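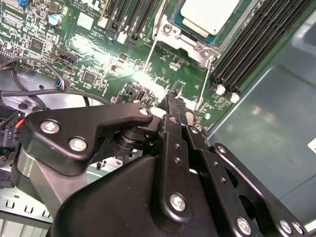
Section 6. Removing and Replacing the Processor

This section covers the processor in a desktop tower that has a hinged metal socket bracket and a retention lever. It applies to units received for refurbishing at the Belmonte bench and to any tower of the same general layout. Read the whole section once before you start. Memory, drives and the power supply have their own sections.

CAUTION: Shut down the computer, unplug the power cord, and press the power button once to drain what is left in the supply. Do this even if the unit arrived without a cord attached.

CAUTION: The contact pins in the socket bend very easily and cannot be straightened reliably. Do not touch them with a finger, a cloth, or a tool.

6.1 What you need

Phillips screwdriver, medium
Lint-free wipes
Isopropyl alcohol
Thermal paste (Tendine gray, or equal)
Plastic socket cover
Anti-static tray with lid
Work order sheet

6.2 Opening the case

1. Lay the tower on its side on the work surface, with the removable panel facing up.
2. Release the panel and lift it straight off. Set it down next to the case. If it has molded blocks or standoffs on the inside, lay it with those facing up so they don't take the weight.
3. Move any loose power or data cables away from the socket. You do not need to unplug the drives.
4. Disconnect the fan lead, then loosen the heat sink screws a few turns each, working corner to corner. Lift the heat sink off.

If the heat sink does not come free, twist it gently left and right. Old paste can hold hard. Do not pry under it with a screwdriver.

Note: The graphics card can stay in place if it does not block the swing of the lever. On most small towers it sits close to the socket but leaves enough room. If you do take it out, record the slot on the work order.

6.3 Removing the processor

1. Wipe the old paste off the top of the processor while it is still clamped in the socket. Use one wipe for the bulk and a clean one with alcohol for the rest. Let it dry.
2. Press the retention lever down and slightly outward until it clears its hook. Let it rise slowly under your control.
3. Swing the metal bracket open.
4. Find the alignment mark at the corner of the processor and note which way it points.
5. Grip the processor by two opposite edges and lift it out. Keep it as level as you can.

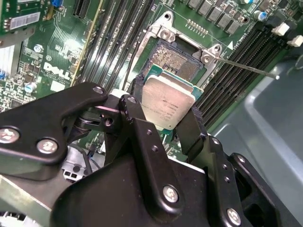
Move the processor directly to the anti-static tray, metal side up. Do not stack processors in the tray, and do not lay one on the motherboard even for a moment. If the processor is going back to stock, mark the Vorico label with the part number and the unit number before you close the lid.

6. Check the socket under a good light. Look across the pins at a low angle. A bent pin shows as a break in the pattern.
7. If the socket will stay empty, fit the plastic cover now.

Bent pins: stop here, tag the unit, and place it on the hold shelf. Do not fit a processor to test it.
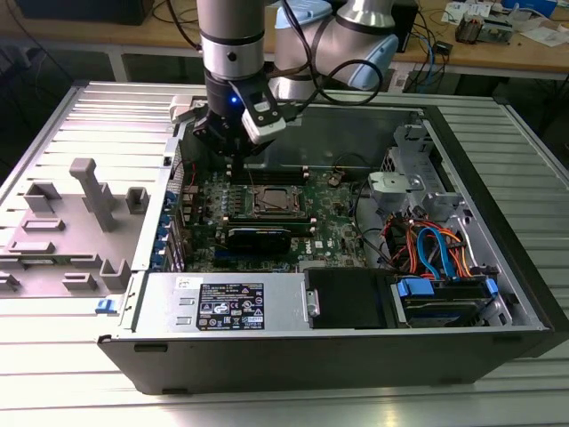 6.4 Installing the processor

1. Confirm that the replacement is on the supported list for the board. A processor that fits the socket will not always run.
2. Match the alignment mark on the processor to the marked corner of the socket. The notches in the edge must also line up.
3. Lower the processor straight down. Do not slide it.
4. Let go once it is resting in the socket. It should sit flat without any pressure from you. If one corner is high, lift it out and start again from step 2.
5. Close the bracket over the processor.

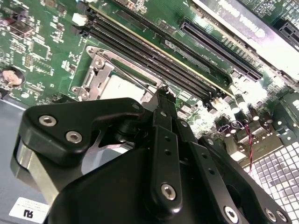

Bring the lever down and hook it under its catch. Some resistance is normal over the last part of the travel. If the lever stops early, open the bracket and check the seating. Never force it.

6. Put a small dot of paste in the center of the processor.
7. Set the heat sink in place and tighten the screws corner to corner, a few turns each.
8. Reconnect the fan lead.

6.5 Closing up

Check that no cable is lying across the fan. Refit the side panel, stand the tower up, and connect power. Enter setup at the first start and confirm the processor name and speed. Enter both on line 11 of the work order.

Section revised 23 Jan 2025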